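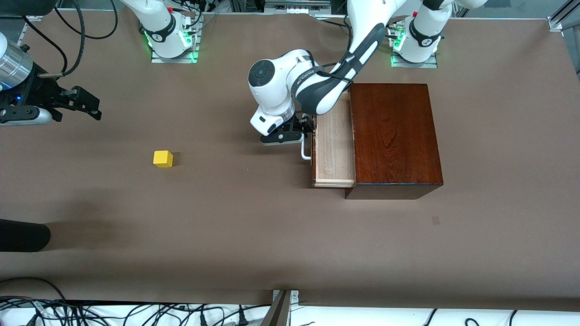

Home About Archive Recipes Say Hello

The winter I walked to work

18 May 2022

7 min read

I sold the car in February, which everyone agreed was a stupid month to do it. My mum asked if I was having money troubles. My boss asked if I was having a different kind of trouble. The fellow who bought it stood in my driveway in a parka the size of a tent and said "you sure?" with the keys already in his mitt, and I said yep, and then I went inside and ate toast over the sink and felt a bit sick.

The car needed new struts, and the struts were going to cost more than I wanted to spend on a car I mostly used to drive to work, sit outside work, and drive home again. That was the whole decision. I'd love to tell you it was about the planet (I do care about the planet!) but it was struts.

I figured I'd take the 674. It stops at the end of my street and it lets you off across from the office, more or less, if you don't mind cutting through the Canadian Tire lot. And for the first little while that's what I did. I bought a pass, I downloaded Zumus so I could watch the little bus icon creep along the map, and I stood in the shelter with the same few people every morning, all of us watching the same icon stay perfectly still.

The thing about the 674 is that it doesn't plow its own road. When there's snow it's late, and when it's late it's full, and when it's full it goes by you with its wipers going and a look on the driver's face like she's sorry but what do you want her to do. After the second time that happened in one week I looked at the app, looked down Undden Street, and just started walking. I had decent boots on. I was annoyed enough to stay warm.

It took me 52 minutes. I know because I was late for a call and had to say how late.

I got in with my eyelashes frozen and my scarf stiff as a board from breathing on it, and I felt fantastic. Like, stupidly good. I had a coffee and a date square and got more done before lunch than I had the whole week before. So the next day I did it again on purpose.

The route

If you know Trendcombe you'll know there are two ways to get from the east side to downtown on foot, and one of them is along the highway and shouldn't count. The other one goes down Undden, past the school and the curling club, over the footbridge, and then along the river path until you come up behind the library. In summer it's all strollers and dogs. In February it's a trench with snowbanks up to your hip, and you get to know the trench pretty well.

There's a spot just after the footbridge where the wind comes straight up the river and you have to put your head down and think about something else. I used to do my grocery list there. There's a willow further on that creaks, and I mean really creaks, like a door in a movie. The ducks stay all winter on the bit of open water by the storm outlet, and I got very invested in one with a bent wing feather. I don't have any news about her, she was there in March and then all the ducks spread out and I lost track.

The first people I met were dog people, obviously. You don't learn the humans' names for ages but you learn the dogs immediately. Biscuit, Moose, other Moose, a greyhound called Kevin in a quilted coat much nicer than mine. Kevin belongs to Jurgita Sproģis, who is over 70 and walks faster than I do. She told me off for wearing cotton socks the first time we ever spoke. She was completely right, and she'd been waiting to say it, apparently, for days. She could tell from how I was walking.

Things I got wrong

Cotton socks, as mentioned. Wool, always, and bring a spare pair to change into, even if you think you don't need to.

I wore too much. I dressed for how cold it was at my front door and by the curling club I was soaked through under my coat, and then I'd hit the river wind and just about die. You want to be a little chilly when you leave the house. It feels terrible and it goes away by the second corner.

I carried my laptop every day for no reason. I'd been lugging it back and forth in the car for years without opening it at home, and it never occurred to me that I could leave it in a drawer. My shoulder figured this out before I did. Now I carry a lunch, a pair of socks and a book I don't read.

And I bought a fancy thermos, one of those ones with the push-button lid, and the button froze shut. I had an entire litre of hot tea I couldn't get at until I'd been at my desk long enough for it to thaw. The old one from the back of the cupboard with the screw cup works fine. It smells faintly of soup but so what.

I did NOT get the ice cleats wrong. Buy the ice cleats. Take them off before you go in the library, they'll have words with you about the floor.

The mornings

I've always been somebody who wakes up late and cross, so I expected the getting-up part to be the worst of it, and for a week or two it was. What changed was stopping at Overgaard. It's the bakery on the corner where the path comes up, and they're open stupid early and have the windows all steamed over, and from the river you can see this yellow square up on the bank. I'd walk toward it like a moth. They do a cardamom bun that I'm not going to describe because I'll want one and it's nine at night.

I told myself it would be a Fridays kind of treat. Ha!

Trí Cao works the front there in the mornings, and he and I have now had, in very small pieces, a conversation about his mother's kitchen renovation that has been running since winter. He gives me a bit while he's bagging the bun and I give him my opinion and then the next person's up. We've been through the countertops and the backsplash and we're now onto whether you need a drawer for pot lids. (You do. I've been firm on this.) If I'd been driving I'd never have set foot in the place, there's nowhere to park.

I think about that a fair bit. I lived here for years and I knew the inside of my car, the inside of my office and the inside of the Superstore. I couldn't have told you what colour the curling club was. It's green. It's a really awful green.

What I don't love

My sister read a draft of this and said I sounded like I'd joined something, so, for balance.

It eats time. Even now that it's nice out and I'm quicker, it's a good chunk of the day, both ends. I've dropped things to make room for it. I don't cook as much on weeknights and I quit the Tuesday-ish trivia team, which I do miss, though they've started winning since I left and I'm choosing not to look into that.

Sidewalks are a disgrace. The path gets cleared because the city does it, but between my house and the school it's every homeowner for themselves, and there are a couple of places I could point to, and have pointed to, in an email. One morning there was freezing rain and I went down flat on my back in front of a whole school bus. A kid opened the window to ask if I was okay, which was kind, and which was also worse.

And I can afford to do this. I've got no kids to drop anywhere and a job where they don't mind if I'm 20 minutes out, and knees that still work. When people at the office say "oh I could never" they're mostly correct, and I've stopped trying to talk them into it. I did try for a while. I was a real pain about it in April.

I still take the 674 sometimes. When it's pouring, or if I've got something heavy, or I'm just tired and want to sit down and look at my phone like a regular person. It's much better now that the snow's gone and I feel a bit bad about everything I said to that app.

Spring, sort of

The river path flooded a couple of weeks ago, the low part by the willow, so everybody had to detour up through the parking lot behind the pool. I was weirdly put out by it. I missed my trench! Jurgita just went through in rubber boots with Kevin tucked under one arm, legs sticking out in all directions, and gave me a nod as if she did it every day.

It's light the whole way now, there and back. Somebody's put out a free box on Undden and I've been getting steadily less disciplined about it, so I now own a fondue set and half a croquet set and I had to carry both of them to work and home again. The red-winged blackbirds are back in the reeds and they go for your head if you wear a hat with a pompom. I've put the hat away until fall.

I've got the struts money sitting in a savings account still. I was going to put it toward a bike, and then I got looking at bikes, and then I remembered the hill behind the library. If anyone in Trendcombe has a bike with really low gears they're not using, I'd like to borrow it for a week and find out. I'll bring it back clean, and I'll throw in a cardamom bun.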